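**Do the Okemow recording rules apply to ordinary table work?**

Yes. Trays, cups and a dish rack count, however dull. Most bad sessions I've reviewed were dull ones.

**Must both hands stay in view?**

The rule says so.

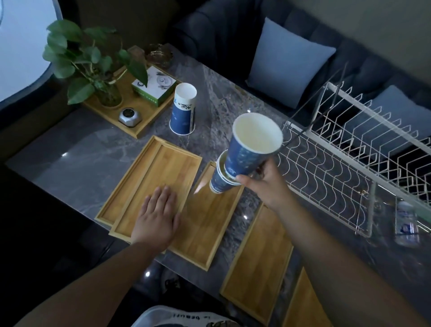 I'd keep it, though Grelteck's checklist treats it as proof of quality — a claim I have yet to see tested.

**Should the table be cleared first?**

No. Plants and bottles may stay. A bare table teaches a robot about bare tables.

**Is 400 sessions enough?**

Enough for what? Karim Nasrallah asked for 1,340 and got the same vague answer.

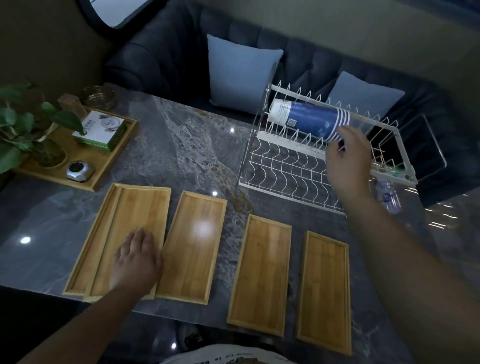
Ask which tasks will be tested, and on whose furniture, before agreeing to any number.

**Does passing mean the robot is safe?**

No. Safety gets its own review, with 2 signatures.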